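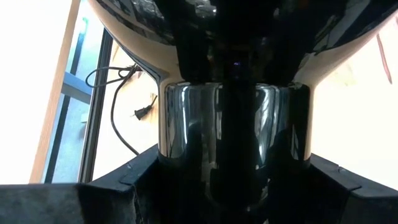

Chrome neck and the cream parts under the black top

Cleaning chrome without scratching it?
Asked by Zuweira Gbeho, July 14, 2018

Hard water here leaves white spots on all my chrome. Vinegar helps but they come back in a week. Is there a polish that lasts?

2 answers

Rosemarie Gerlach
Wipe with half vinegar, half water, rinse, then dry with a soft cloth. Drying matters most. A thin coat of car wax gets me almost 12 weeks. Keep vinegar off stone.

Elibariki Swai
steel wool, 0000 grade. works on my bumper anyway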